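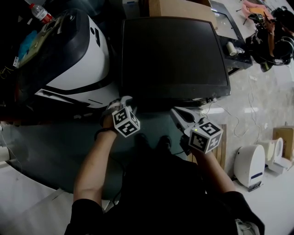 Arbeit mit zwei Handgreifern und Markerwürfeln an einem Flachbildschirm. Foto: Gakix

Gakix veröffentlicht Leitfaden für Aufnahmen mit Handgreifern

Zonthorpe, 15. August 2026. Das Unternehmen Gakix hat einen Leitfaden für die Arbeit mit handgeführten Greifern vorgelegt. Er umfasst 13 Regeln und richtet sich an Betriebe, die Bewegungsdaten für das Training von Robotern erheben. Der Text entstand zusammen mit dem Softwarehaus Itemov und ist ab sofort kostenlos erhältlich.

Geregelt werden drei Bereiche: der Arbeitsplatz, die Kennzeichnung der Geräte und der Umgang mit Personen im Bild. Markerwürfel müssen vor jeder Schicht auf festen Sitz und saubere Flächen geprüft werden. Kabel dürfen nicht durch den Laufweg führen. Nach 11 Aufnahmen in Folge ist eine Pause vorgesehen.

„Bisher hat jeder Standort seine eigenen Listen geführt“, sagt Projektleiterin Rasa Laur. „Wer Daten aus mehreren Quellen zusammenführen wollte, musste viel nacharbeiten.“

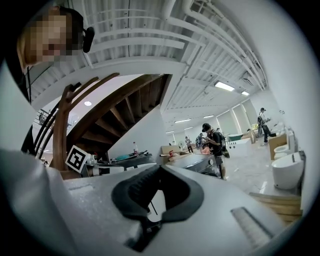 Gesichter sind vor der Weitergabe unkenntlich zu machen. Das gilt auch für Unbeteiligte im Hintergrund. Feste Marker im Raum werden mit ihrer Position in einem Protokoll erfasst und während einer Aufnahmereihe nicht versetzt.

In die Endfassung flossen 315 Rückmeldungen ein. Strittig war vor allem die Pausenregel, die Itemov zunächst kürzer fassen wollte. Sie soll nach dem ersten Jahr überprüft werden. Eine englische Fassung ist in Arbeit.

Pressekontakt:
Gakix, Vilho Väisänen, Unternehmenskommunikation, Zonthorpe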